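One account, one thread, posted in pieces because I kept getting up to look for more cards.

The subject is my wallet, and what I did about it in October 2023. Mute me now if you have a life.

For years I carried a billfold so thick that I sat at a slant. A chiropractor would have called it a lifestyle. I called it being prepared.

Prepared for what, you ask. For Dollerton, apparently, a sandwich place that closed while I was two stamps short of a free soup. I carried that card for another four years. I think I was waiting for an apology.

Also in there: a Jadberg shoe card that gave me points toward more Jadberg points. A library card from a town I left. A gym card with a photo of me looking hopeful.

So I decided on a system. Systems are what I do when throwing things away would be faster.

The system has two parts. Part one is a card holder, the kind that opens like a little book and has clear sleeves inside. Part two is a clear box on the table for everything that doesn't earn a sleeve.

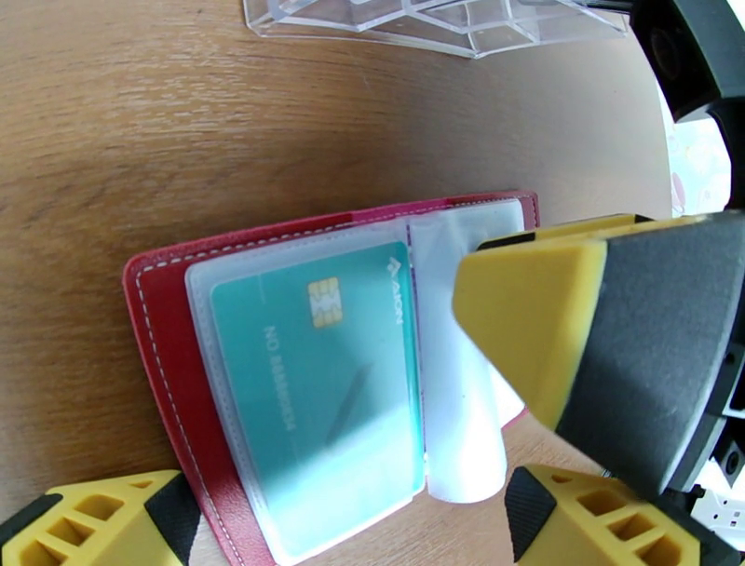
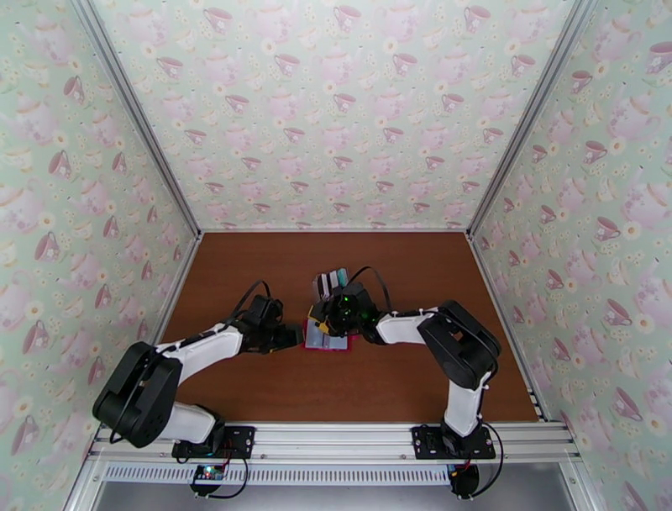
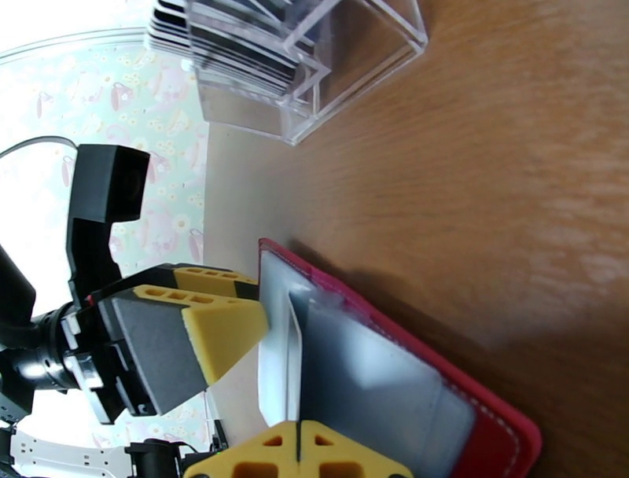

Choosing who gets a sleeve is the hard part, and I recommend doing it on a day when you feel cold toward the world. The rule I settled on was simple: if I haven't handed the card to a human being or stuck it in a machine since June, it goes in the box. Payment cards get the front. The turquoise AEON one has the first sleeve I see when I open the red cover, and it looks very pleased with itself behind that milky plastic. Dollerton did not get a sleeve. I'd like that on the record.

A word on sleeves. They cling. You go to turn one page and it curls up on you, and the one behind it comes along for the company. Flatten the page with one hand, slide the card with the other, and do not attempt this while holding a coffee.

Cards go in the long way, chip end up. I did the first few the other way around and then had to tilt my head at every checkout like a confused dog.

White cards are the worst ones. A white card in a cloudy sleeve could be a hotel key, a bus pass, or my dental insurance. I've started writing on a scrap of paper and tucking it behind. Yes, I am now labeling the things that are already labels.

Somebody will ask why I don't put it all on my phone. I did. Then the phone died in a parking garage and I stood at the exit gate for a while, thinking about my choices, with a line of cars behind me also thinking about my choices.

The box has turned out to be the real star. Clear sides, cards standing in a stack, all those thin edges lined up. It looks like the card catalog of a very small and disappointing library.

I can see everything I'm not using, all the time, from across the room. Tarkus car wash. Sitompul carpet cleaning, and I don't have carpet. It's good for my character, I assume.

Rules for the box, since I know you people:

No card comes back out of the box without evicting one from the holder.

Expired cards get cut up. Scissors are in the drawer. The drawer is its own thread.

Anything with a punch card mentality ("just 2 more visits!") has to be faced honestly. Will I make two more visits? I will not. I didn't like the first ones.

Gift cards don't count as cards. They are money you've agreed to forget. Spend them.

Result so far: I sit level. My jacket hangs straight. I got to the front of a line at the pharmacy and opened the holder like a man about to read from scripture, and it took me exactly as long to find the card as it always did.

But it looked wonderful — white stitching and everything. The cashier did not comment. I gave her a moment in case she wanted to.

Anyway, I've got a spare sleeve at the back and I'm taking applications. Video store memberships will be considered.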